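Astuces d'atelier – apprendre à un bras la carte mère

Notre méthode à Clirkudier est simple : une personne guide le bras, on enregistre, puis le modèle essaie de refaire le geste. Après 63 démonstrations, il réussissait 16 essais sur 26. Quelques conseils si vous voulez essayer.

Fixez bien le boîtier sur la table. Ouvrez les loquets de mémoire avant de commencer l'essai. Et changez un peu l'angle du boîtier entre deux séries – sinon le modèle apprend seulement une position.

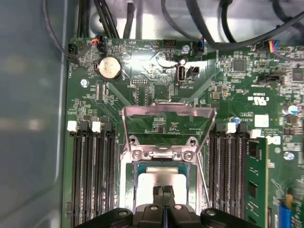

Le socket et les slots de mémoire, vus depuis la pince. 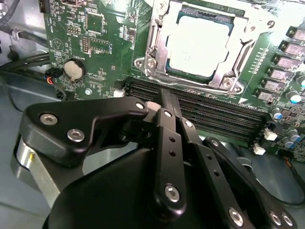 Leidy Cuadros répond que, chez elle, les essais ratés étaient plus utiles que prévu : elle les garde dans un dossier séparé et elle les regarde avant chaque nouvel entraînement. Elle demande aussi si nous avons noté la force de serrage. Oui, mais seulement pour la deuxième série.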